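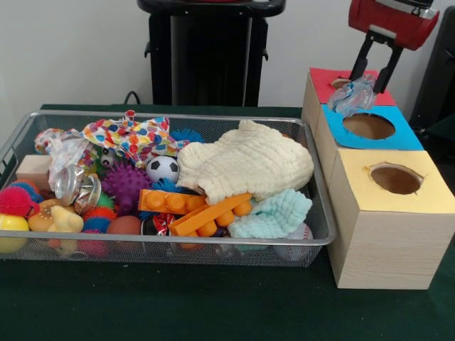
Sorting practice on the green table, with a plastic bag held in the gripper above the boxes.

Bags, cloths and other things that beat our sorting arm

I run the practice bench at the Fodham repair and making club, and most of what I know about sorting arms I've learned by watching one make a mess. People keep asking me for the tips in one place, so here they are, in no sensible order. If you've got an arm at home or in a shared workshop and you're trying to get it to tidy up, I hope some of it saves you an afternoon.

The fault that started all this was a plastic bag. In February I'd left the arm going through a basket of bits while I made a cup of tea. It picked up a bag, carried it to the box, opened its fingers and went back for the next thing. Except the bag hadn't dropped. It had clung to one finger, and the arm went round and round with it, logging a lovely neat drop every time. By the time I'd come back with my tea the count said 100 items sorted and the boxes had next to nothing in them. Then the loose end got drawn into the wrist joint, the motor started to whine, and there was a smell I didn't care for at all. I hit the stop button and spilled the tea. The wrist came off that evening and I picked shredded plastic out of it with tweezers until gone ten.

So, tip one: don't trust the count. Look in the boxes. Ours now does a little open-and-close and a shake after letting go of anything thin, and then it checks its fingers are clear before moving off. Jinlong Meng wrote that bit for me and it took him less time than my tweezering did.

Go easy on the grip for light stuff. I'd had the squeeze set for hard balls and bricks, and a bag squashed that tightly comes out creased round the fingertip like a sweet wrapper. We'd been running at 3,000 on our controller's scale. I dropped it to 2,000 for bags and cloths and they let go far more willingly. Your numbers will be different, so start low and creep up.

Wipe the fingertips! I can't say this enough. Rubber tips pick up fluff and a sort of greasy film, and on a dry day they crackle with static as well. A barely damp cloth does it, with the power off, and let them dry. Ronja Strömberg swears by rubbing them with a used tumble dryer sheet afterwards. I tried it and couldn't tell much difference, but she's very firm about it.

Cloths are nearly as bad as bags. A waffle tea towel on top of a heap looks like an easy grab, but if a corner's tucked under something you'll lift half the basket. We had one bring up a rubber duck and fling it at the wall (no harm done to either). Set a limit on how much weight the arm will lift before it gives up and puts things down again. Spiky rubber balls do the same trick, they hook on to anything woven and come along for the ride.

Make the hole bigger than you think. A round hole that takes a ball nicely will not take a puffed-up bag, and the bag just sits on the lid looking pleased with itself. The arm then presses the next thing down on top, and that's how I cracked a perfectly good box at Flurncombe when we took the bench over there for the open day. If you use paper tops like ours, cut the holes with a proper craft knife and check them now and then, as rough edges snag.

Cans want a bit of thought too. A crushed one can have a sharp edge, and I've had to replace a fingertip that got sliced. I run my thumb round them in a thick glove first and tape over anything nasty.

Now the serious one. Never reach in to pull a bag off while the arm is live. I know, it's hanging right there and it would only take a second. Ermanno Piras did just that last winter and got a very sore knuckle when the arm decided it was time for the next pick – he was lucky. Press the stop, wait until it's settled, then reach. Put the stop button where your other hand naturally falls, on the near side, and keep loops of cable well out of the arm's reach. Long sleeves rolled up, hair tied back, scarves off.

After a jam, run the thing empty for a few minutes and listen. Mine clicked for a week before I found one last sliver of plastic behind the wrist cover. Mariama Mahama found it, I should say, she has better eyes than me.

Carla Karaki has asked whether paper bags are any easier. They are, they drop like a stone, but they tear if you so much as look at them. I'll have a go with the lower grip next month and add a note on this page.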